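Ticket 3698: Oval table render comes out with grain running across the planks after update

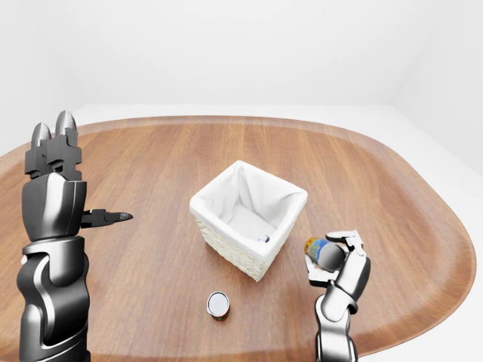

STATUS

Resolved, January 2024. Opened by Fathima Jayasinghe, Guthrie visualization desk. Renderer: Rotik, new build. Material library: Mustov woods, same version we've had since April.

WHAT WENT WRONG

We do product pages for Bradmont, who sell dining furniture, and their oval table is the one model we render over and over. On Monday I installed the new Rotik build and every wood surface in the Bradmont project turned its grain by a quarter. Tabletops had the lines going the short way. Chair legs had rings up them like a stack of coins. Painted and metal parts were fine, and so was anything using a flat color.

I love a good texture bug, so I cleared my afternoon!

LOG

Try 1. Reloaded the Mustov library from the shared drive in case my local copy was damaged. No change.

Try 2. Opened the project on the old build on the spare machine. Grain correct. So the files were good and the new build was reading them differently. This was a great clue and I should have gone there first.

Try 3. Rotated the texture by hand in the material panel. It fixed the tabletop and broke the apron, which uses the same material but was unwrapped separately. Put it back.

Try 4. Made a brand new scene with one plank and one Mustov oak. Correct! Added a second plank, turned it, still correct. So a fresh material behaves and an old one doesn't.

Try 5. Saved both materials as text and compared them side by side. The file is 1764 lines long and mostly the same all the way down, but on line 11 the old one says "axis auto" and the new one says "axis u". I may have cheered at this point.

Try 6. Changed "auto" to "u" in the old oak, reloaded, rendered a small preview. Grain back where it belongs on the top AND the apron AND the legs.

CAUSE

The older builds took "auto" to mean "follow the U direction of the unwrap." The new build takes it to mean "follow the longest side of the bounding box, then guess." On a box it mostly guesses right. On our curved parts it guesses wrong nearly every time. I wrote to Rotik support and they answered the same day, very friendly, and said the change was on purpose but they hadn't thought about imported libraries. They're looking at a switch for it.

FIX

1. Close Rotik completely. If it's open it will write its own copy back over yours when you quit.
2. Copy the project's materials folder somewhere safe.
3. Open each wood material in a text editor and change "axis auto" to "axis u". Leave the metals alone.
4. Delete the preview cache. I skipped this the first time and spent a good while looking at stale thumbnails, wondering why my lovely fix had done nothing.
5. Start Rotik, open the project, and say no when it offers to upgrade the materials.
6. Render one small preview of something curved before you send the whole batch.

If you have a lot of materials, find-and-replace across the folder works great. Just limit it to the wood files. The Mustov stone set also has an "axis auto" line, and there the new behavior looks better to me, especially on the long countertops.

STILL OPEN

Walnut veneer has 2 axis lines, one for color and one for the bump. Change both, or you get highlights running one way and the figure running the other. It's a really strange look, a bit like corduroy.

The end grain material doesn't care either way. I tried it with both settings and couldn't tell the previews apart.

I haven't tested any of this on the render farm yet. The farm is on the old build until the current Bradmont batch is out, and the old build reads "axis u" perfectly well, so edited files should be safe in both places. I'll reopen the ticket if they aren't.

Comments

deskfan_lou
Thank you thank you. Same thing on a bookcase project here, every shelf was striped front to back. Line 11 for me too.

parquetry
Does the upgrade prompt come back every time you open the file?

Fathima Jayasinghe
@parquetry Yes, until you save once in the new build. After that it leaves you alone.

M. in lighting
Find-and-replace got my stone files as well because I didn't read to the end. Restored from the copy in step 2, all good.

parquetry
Worked on the walnut once I found the second line. The bump one is way down near the bottom of the file.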